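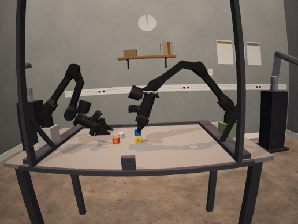
Two black robot arms over a table with four small cubes, in a computer-rendered view.

Reading time: 2 min

Gitelberg Magazine Names Kaiwen Yan Editorial Director

Gitelberg, the fashion and culture magazine published by the Hou group, has appointed Kaiwen Yan as its editorial director. Yan will take up the post in September and will oversee the print edition, the website and the magazine's annual portfolio of new designers.

Yan joins from Geven, a menswear title, where he served for nine years, first as features editor and later as deputy editor. During that period he commissioned a long series on regional tailoring workshops, which was later collected in book form, and led the magazine's coverage of the spring and fall shows.

"Gitelberg has always treated clothing as a serious subject, and its readers expect reporting of the same standard," Yan said in a statement released by the publisher. "I look forward to working with a staff whose pages I have read since I was a student."

The position has been vacant for three months. In the interim, the magazine was run by its senior editors under the supervision of the publisher's office. Hou confirmed that no changes to the editorial staff are planned in connection with the appointment, and that the current fashion, beauty and arts editors will report directly to Yan.

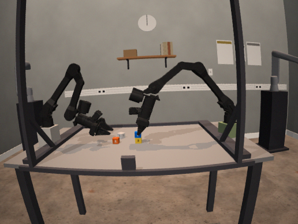 Under the new arrangement, the print edition will continue to appear every two months. The fall issue was completed before the appointment and will be published as scheduled. The first issue prepared under Yan's direction will be the winter number, which is expected to include an extended section on costume archives and the people who maintain them.

Yan studied textile history before entering journalism and began his career as an assistant on the listings desk of a weekly paper. He has written on the trade in vintage outerwear, the decline of the department store catalog and the work of pattern cutters. His essays on dress and public life have also appeared in exhibition publications.

In addition to his duties at the magazine, Yan will chair the jury of the Gevusham Prize, awarded each year by the publisher to a writer or photographer at an early stage of his or her career. The prize drew 200 entries in its last round. Applications for the coming round will open after Yan takes office, and the rules of entry remain unchanged.

Subscribers will receive a letter from the new editorial director with the winter issue. Questions about subscriptions should be directed to the Gitelberg reader services office.

Last updated: 4:15 p.m.

Sign up for our newsletter to receive media and culture news in your inbox. You may unsubscribe at any time.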